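The **Kiltine** is a two-fingered gripper kit for small tabletop robot arms, sold by the firm Omthorpe since March of 2021. It is meant for household handling work, a field in which the hardest objects are mostly the ones people eat with. The kit is best known for its spoon performance, which is good, and its manual, which is long.

## Background

Omthorpe began as a supplier of replacement fingers for other companies' grippers. Its founder, Blagoje Mujić, has said that he got into the business after breaking three fingers in one week, all of them belonging to a robot. The firm's early customers were mostly hobbyists and small workshops, who bought fingers in pairs and complained about them one at a time.

The first complete gripper, the Mulldale, appeared two years before the Kiltine. It had flat fingertips and a strong motor, and it held boxes and blocks very well. It held cutlery for short periods. Reviewers were polite about this, and Omthorpe withdrew the product after selling 312 units, a figure the company still prints in its catalog for reasons it has never given.

## Design

The Kiltine uses two black fingers with rounded, inward-curving tips. The curve was the work of Ilir Stojanovska, who joined the firm from a maker of kitchen tongs and is reported to have found the existing drawings upsetting. The tips meet over a small area, so a thin handle can be pinched without the rest of the finger getting involved.

A small camera mounts close to the fingers and looks out past them, so that whatever is being held takes up a large share of its view. Buyers who want to see the rest of the room are advised to purchase a second camera. Omthorpe sells one.

The fingers have a glossy finish. It looks handsome in the catalog and collects scuffs and specks in use, mainly at the tips. The company describes this wear as cosmetic. Owners describe it in more detail on the support forum, where the longest thread on the subject has a table of contents.

## Contents of the kit

The standard kit contains:

- the gripper body, with motor fitted
- one pair of fingers and one spare pair
- the camera and its bracket
- a cable that fits most arms
- a second cable for the others
- a printed manual of 72 pages, 17 of which concern the cables

The base price at launch was $2,099. An arm isn't included, a point mentioned in small type on the box and in rather larger type on the forum.

## Software

The Kiltine runs on Yordanov, a control program that Omthorpe licenses and supplies with the kit. Yordanov lets the owner drive the arm by hand, record the movement along with the camera view, and play it back. It can also export recordings for training a control policy, which is how most university buyers use it.

Version 2 of the program was released on July 7, 2022. It added a setting for grip force, which had previously been adjusted by editing a text file and hoping. It also changed the default folder for recordings, and did so without telling anyone, so a good many owners spent that summer under the impression that they had recorded nothing.

## Reception

Reviews have been mostly favorable. The grip on slim metal handles drew the most praise, and the Kiltine is often recommended to people whose projects involve setting or clearing a table. Its ability to hold a spoon upright by the handle became something of a house trick, repeated at trade shows until other exhibitors asked for a different one.

Criticism has centered on wide objects. The fingers open far enough for a mug but not for a cereal bowl, and the manual's suggestion that bowls be "approached by the rim" has been received coolly. Shiny cutlery can also confuse the camera, as bright reflections move across the metal when the arm turns. Omthorpe recommends even lighting, or duller spoons.

A wide-finger set was announced soon after the Version 2 release. It has been listed as coming soon ever since, and the order page accepts deposits. In the meantime the company's own demonstrations stay with flatware, held by the handle and lifted well clear of the furniture.

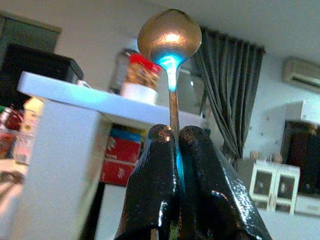
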